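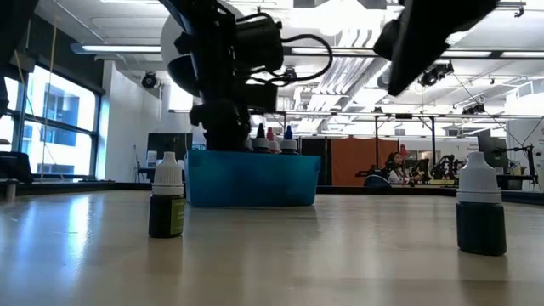
Dropper bottles in and out of a blue bin.

How to Sort Out a Craft Table in One Afternoon

By Lizelle Masilela
Posted 05/10/2020 in Skendness Home & Hobby

I love a good clear-out, and a craft table is my favourite kind! It's small enough to finish before dinner, and you always find something you'd given up on. Last time it was my good embroidery scissors, which had been sitting under a stack of felt since May.

This method works for painting, sewing, card making, model building or a bit of everything. My own table gets used for all of them, often in the same week, so I've had plenty of practice.

What you'll need

A few open bins or tubs, any colour
One larger box for things that live somewhere else in the house
A damp cloth and a dry one
Masking tape and a dark marker
A rubbish bag
Scrap paper for testing pens and paints

Step 1: Take everything off

Yes, everything. Lift it all onto the floor or a bed and wipe the table down, corners included. Dried glue comes off most sealed surfaces with warm water and an old plastic card. Go gently on bare wood and keep the cloth well wrung out. If you've got a lamp with a heavy base, move that too (mine was hiding three years of glitter).

Set a timer for 30 minutes for this step and the next one. I get distracted by half-finished projects otherwise, and then it's dark outside and I've knitted two rows of a scarf.

Step 2: Make fast piles

Sort by what you do with a thing. Sticking, cutting, colouring, measuring, joining. Materials go in piles of their own: paper with paper, fabric with fabric. Don't test anything yet and don't tidy inside the piles. If you can't decide where something goes in a couple of seconds, put it to one side and keep moving.

Anything that belongs in the kitchen or the shed goes straight in the larger box. I found 5 teaspoons in mine.

Step 3: Test and toss

Now you can slow down and enjoy yourself. Put the kettle on. Try every pen and marker on scrap paper. Squeeze the glue tubes. Open the paint and give it a stir with a skewer — if it's gone rubbery, out it goes. Leftover paints, inks and solvents shouldn't go down the sink, so check what your local council or waste depot will take.

I tested 34 markers this round and kept far fewer than I'd like to admit. It felt great.

Step 4: Give the small bottles a proper home

Little bottles are the worst thing on any craft table. They tip, they roll, they get behind things. Stand them upright in a bin with straight-ish sides, close enough together that they hold each other up. Check that every cap is screwed down, then wipe the outside of each bottle so the colours don't end up on your fingers.

If a bottle has no label, add one with masking tape now, while you still remember what's in it. Put the date you opened it on the tape as well. If you can't work out what's inside, don't keep it. And if there are kids or pets about, all of this goes up high or behind a latch. 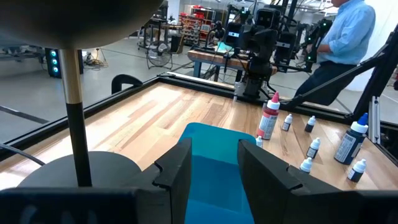
Photo: Lizelle Masilela / Skendness

Step 5: Put back only what you reach for

The tools you use every time can live on the table. For me that's a ruler, a pencil, the rescued scissors and a cutting mat. Everything else goes on the shelf in its bin, with the label facing out. I use a plain Pawlak bookcase I bought second-hand in Skolville, and it has held up beautifully, but a wardrobe shelf or the space under a bed will do the job.

Keep the heaviest bins low. Paper is much heavier than it looks, as my toes can confirm.

Leave the middle of the table bare. It'll feel odd for a day or so, and then you'll sit down one night with a new idea and there'll be room to start straight away. I can't tell you how much more I've made since I started doing this!

Step 6: Deal with the leftovers

By now you'll have the "don't know" pile and the larger box. Walk the box around the house and empty it today. The pile can go in a bin marked with tape, and whatever is still in there at your next sort can be given away. Schools and playgroups are often glad of paper, wool and buttons, but ring first.

Keeping it that way

I do a quick reset whenever I finish a project: scraps in the rubbish, tools back, table wiped. The full sort happens twice a year.

Next on the blog is fabric storage, including the folding trick I picked up at the Floswood quilt show. Bring your biggest, messiest stash.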